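I've been in the same neighborhood swap group for years, and like most people in it I never thought much about who runs the thing. Then my posts started vanishing. So I wrote to the admin, half to complain, and we ended up talking for most of an afternoon. She asked me to leave her name out, which is fair enough when you hold the ban button for a group of more than 1,000 people.

She took over the group in July, when the last admin moved away and handed her the keys in a two-line message. "I thought it would be approving new members while I drank my coffee," she told me. "The first morning I opened the queue there were 220 posts waiting. I closed the laptop again and went for a walk."

Most of that pile was junk, she says. Fake rentals, crypto, the same blurry ad for sneakers over and over. She started out reading every single one, and that lasted two days. Then she found the keyword alerts in the group settings and began building a list.

"I put in the obvious words first. Then I got carried away and added 'free shipping', and a bunch of regular people's posts went into the hold pile, because guess what, regular people say free shipping too."

So that's where mine went! I'd been trying to give away a box of jars and I guess I sounded like a warehouse. She found the posts while we were talking and let them through, very sweetly, with an apology in the comments.
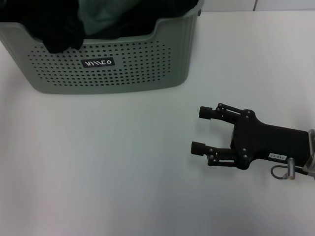 Plastic basket with a perforated front, on a white table.

I wanted to know about the membership questions, the ones you have to answer before you get in. I always assumed they were for show. They aren't, at least not in her group. She asks which street you cross to get to the library, and she says the wrong answers are easy to spot. "I get people writing 'yes' to that. Just 'yes'. Or they paste in their whole life story and no street."

For a while she used a browser add-on called Drutisora to approve people in batches. It clicked the buttons for her, and it was great until it wasn't – one evening she got a warning that her account was doing things too fast, and she was locked out of posting for the rest of the week. She uninstalled it that night and changed her password too. Her advice for anyone running a group is to stay away from anything that asks you to log in through it. I told her I had one of those on my own laptop, for cleaning up old page likes. She gave me a look.

These days she keeps it simple. New members have their first posts held, and after that they're on their own unless somebody reports them. She goes through the queue in one sitting and gives it 20 minutes, with a timer. If it isn't empty when the timer goes, it waits for tomorrow.

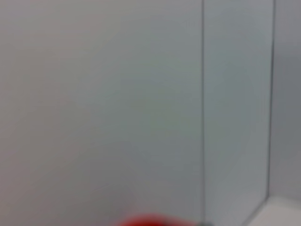 I asked whether she'd thought about moving everyone off the big platform altogether. She had. She set up a test space on Cudevero, which she liked a lot (no ads, and the search finds things), and invited the most active members to try it. They signed up, said hello, and went right back to the old group. "People don't want another app. They want to look where they already look. I can't blame them, I didn't get the notifications on there either."

The part she enjoys is the pinned post. She rewrites it every month or so and keeps it short: say what it is, say where it is, mark it as gone when it's gone. That last one is her big battle. "If I could ask for one thing, it's that. Edit your post! I still get messages about a couch that left in July."

Before I left I asked how you report a comment without the person finding out, because I've always worried about that. She says the admin can see who reported it when it goes to the group, but the person who wrote it doesn't get your name. I've reported two sneaker ads since then, and both were gone by dinner.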